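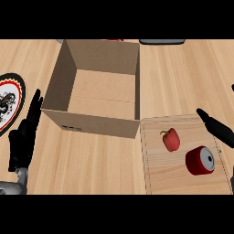 Figure 2. A simulated view of the tabletop in the box-packing task. The cardboard box is empty, with a bell pepper and a soda can on the tray beside it and one arm on either side.

4.2 Deciding which arm should go first

The task in Figure 2 looks like the sort of chore a person would do while talking on the phone, and we admit that we chose it partly for that reason. The two items have to end up inside the open box. The instruction given to the policy is a single sentence, and the wording leaves the order of the items and the choice of arm entirely open. We wanted a task where the reaching and grasping were well within what earlier policies could manage, so that whatever difficulty was left would come from the choice itself, and it took us a good while (and several discarded tasks) to find one that behaved that way.

The layout matters a great deal here, so we hope the reader will bear with us as we spend a little time on it. In Figure 2 the tray sits to the right of the box, and both of the items to be packed lie on it. The left gripper is beside the front wall of the box, on the far side from the tray, while a finger of the right gripper already hovers over the upper right part of the tray. A person glancing at this would use the right arm for both items and leave the left arm where it is. Our baseline policy very often did something else. It would start both arms at once, send them toward the same item, and then hold them a short distance apart, each one waiting for the other to give way. We came to call this a standoff, and the rest of this section is about how we measured standoffs and what we did to make them less common.

The cause, as far as we can tell, lies in the demonstrations. Our operators were skilled and patient people, and they had their own habits. Some liked to keep both hands busy. Others did nearly everything with the right arm and only brought in the left when an item rolled. When these styles are pooled into one training set, a policy that predicts the motion of both arms together is left to average over plans that should never be averaged. Each plan is perfectly good when followed to the end, but a mixture of the first second of one and the first second of another is a poor way to begin anything.

Our remedy is a small module that we call Prellow. Before any motion is produced, Prellow looks at the current camera view and the instruction and picks one of a short list of roles for each arm: lead, support, or rest. The choice is then passed to the motion policy as an extra input and is held fixed until the leading arm has let go of its item, at which point Prellow is asked again. The motion policy itself is unchanged apart from this one input, and we took some care to keep it so. It would have been easy to make the network larger at the same time and then not know which change had helped.

Labels for the roles were not collected by hand. We went back through the demonstrations and marked, for every stretch between two releases, which gripper was the next to close on an item. That gripper was given the lead role. The other was labeled support if it moved more than a set distance during the same stretch, and rest if it did not. This rule is crude, and Rosalie Bühler, who wrote the first version of it, found early on that it mislabels the stretches in which an operator steadies the box with the left gripper while barely moving it. We tried a second rule that also looked at contact between the gripper and the box. The contact rule agreed better with our own judgment when we watched the recordings, but it made very little difference to the trained policy, and in the end we kept the simpler one.

4.3 Scene variation

All of the scenes are rendered in Jaston, the simulator described in Section 3. For each training scene we draw a fresh position for the tray and the box, a fresh pose for every item, and a number of objects that have no part in the task. The decorated plate at the left edge of Figure 2 is one of these. We are fond of such objects, because an early policy trained on bare tables did very well in its own tidy world and became quite hopeless as soon as a plate was put down near the left arm. It would swing wide around the plate even when there was plenty of room, and sometimes it forgot what it had set out to do.

The bell pepper and the soda can were chosen as a pair because they ask for different kinds of care. The can has a simple shape, but when it lies on its side it may roll if the fingers close unevenly. The pepper is lobed, so a grasp that is good at one angle may be poor once the pepper is turned a little, and the stem gives the policy a tempting thing to pinch that is seldom the right one. Both are red, and we considered changing this. In the end we left the colors alone, on the grounds that a policy which tells the two apart by color only would have learned less than we wanted.

The training set for this task holds 586 demonstrations, all of them collected by teleoperation in the simulator. We did not filter them for speed. A few are slow and rather meandering, and one or two contain a dropped item that the operator calmly picked up again. We kept those as well, and we suspect (though we have not tested it properly) that they are the reason the policy can recover at all when a can slips.

4.4 Results on box packing

With Prellow in place, the policy packed both items in 91 percent of the held-out scenes. A trial counts as a success only if both items are resting inside the box when the time limit is reached and neither gripper is still holding on. We were strict about the last point. An arm that lowers the pepper neatly into the box and then refuses to open its fingers has not finished the job, however nice it looks from a distance.

The baseline without roles did clearly worse, and nearly all of the gap came from standoffs and from a milder relative of the same problem, in which one arm begins a grasp, the other drifts across its path, and the first pulls back. Grasp failures of the ordinary kind, such as fingers sliding off the pepper, were much the same under both policies. This is what we had hoped to see, as Prellow does nothing to improve a grasp and should not be given credit for one.

We also compared against a fixed rule that always gives the lead to the arm whose gripper is nearer to the next item. This rule is a better opponent than we expected, and we would encourage anyone working on a similar problem to try it before building anything more elaborate. In layouts like the one in Figure 2 it makes the same choice as Prellow. It falls behind when the nearer arm would have to reach over the box wall at an awkward angle, or when the tray is placed in front of the box and both grippers are at a similar distance. In the latter case the rule can change its mind from one moment to the next, which brings the standoff right back again. Holding the choice fixed until release, as we do for Prellow, cures most of that, and a version of the rule with this one change is included in our released code.

4.5 Failure cases

Two kinds of failure remain, and we would like to be plain about both. The first comes up when an item is lying close to the box, so that the leading arm needs the support arm to move aside before it can reach in. Prellow has no role that means "get out of the way," and a resting arm simply stays put. Piyumi Seneviratne suggested adding a fourth role for this, and a small trial of the idea looked promising, but we had too few demonstrations of the behavior to train on and have left it for later work.

The second kind is harder to pin down. Now and then Prellow gives the lead to a sensible arm, the motion policy sets off correctly, and then the arm slows and stops just above the item with its fingers open. The role input is steady throughout, so the trouble must lie in the motion policy or in how the two were trained together. Lengthening the history available to the motion policy made these pauses shorter but did not remove them. We describe the history experiments in the appendix, along with the settings used for each run.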